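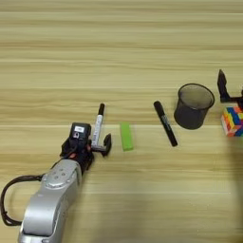
An afternoon at Zetent: two arms, a pencil cup and a lot of software

I had wanted to get inside Zetent's lab in Dirkberg ever since their planner started turning up in other people's slides, so when they opened the doors on June 20, 2023 I drove over with a full notebook and (as it happened) no pen. More on pens in a minute.

The visit starts on the second floor of the old Fothergill building. You sign in, you get a sticker, and then somebody walks you past the machine shop, which I would have happily stayed in all day. The hardware is nice, but the people I talked to kept steering me back to the screens. Zetent is a software group at heart. They buy their arms and spend their time on what runs on them: perception, planning, control, and a pile of homegrown tools for finding out why something went wrong.

Trevor Bickerstaff leads the manipulation side and gave our group most of the tour. He talks fast and draws on everything. His main demo is desk tidying, with two arms over a table, a few markers, a green block and a mesh pencil cup. It sounds like the dullest job on earth, and I stood there for close to an hour!

Start with perception. The cup is the troublemaker. You can see right through the mesh, so a depth camera gets some points from the near wall, some from the far wall and some from the table behind, and the raw point cloud looks like a swarm of bees. Their first version tried to fit a cylinder to all of it and kept putting the cup a little too far back. The current one finds the rim in the color image first, fits an ellipse to that, and uses depth only as a sanity check. Trevor pulled up both versions side by side on a recorded run, and the difference was obvious even from where I was standing at the back.

Markers have their own problem, which I had never thought about. A marker is close to symmetrical from end to end, and the grasp planner will cheerfully pick it up either way around unless you tell it which end has the cap. The black one is worse than the white one, with a dark cap on a dark barrel. They train the cap detector on crops from their own logs, 329 of them hand labeled when the project began, and it now reports a confidence along with its answer. If the confidence is low, the planner asks for another look from a different angle before it commits to a grasp.
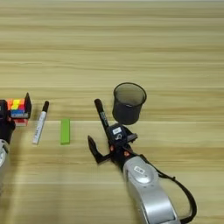 Photo: Zetent manipulation lab, Dirkberg

Then the planning, which was my favorite part. The right arm holding the black marker is close up against the cup at this point, and that is a tight spot for a motion planner. The fingers, the wrist and the marker all have to be treated as one shape once the grasp closes, and the shape changes with every grasp because the marker never sits at quite the same tilt. Zetent's planner, called Ekholm, rebuilds that collision shape from the camera after each pick. It used to assume the marker was held dead straight. You can guess how that went with a narrow cup.

Ekholm also decides which arm does what. I had assumed there would be a fixed line down the middle of the table, left stuff for the left arm and so on. No such line. The planner scores both arms for every object and keeps the other one parked where it won't block a path. You can watch the scores change in the viewer as objects move, and one of the engineers let me slide the green block around in simulation to see where the choice flipped. It flips later than you'd expect, since there's a small penalty for switching arms mid-task to stop it from dithering.

Control got less time, which was a shame. The arm loop for this setup runs at 200 Hz and the planner hands it short chunks of trajectory, so a new plan can be blended in while the arm is still moving. I asked what happens if the next chunk is late. The answer is that the arm slows to a stop along the path it already has, and the log gets a bright red mark.

Those logs! Every run is saved with camera images, joint positions, planner scores and the exact software version, all on one timeline you can scrub with a mouse. Trevor opened run 107, a failure from the spring, and we stepped through it together. The cap detector was sure, the grasp was good, the path was clear, and the marker still clipped the rim. The culprit was a camera calibration file that had been overwritten by an older copy. The tool now refuses to start if the calibration date doesn't match the one in the robot config. It's a tiny change and I've already stolen the idea for our own setup at work.

If you go, bring questions about the replay tool and ask to see the simulation side, which is tucked away in the room behind the kitchen and easy to miss. I only got ten minutes in there. They run every change to Ekholm through 100 simulated tables overnight, with objects dropped at random, and the morning report goes up on a wall screen for everybody to argue over.

Parking is behind the building and the entrance is on the canal side. The next open afternoon is planned for July, with signup at the front desk or by email, and Trevor said they hope to have the left and right arms passing markers to each other by then. I've put my name down.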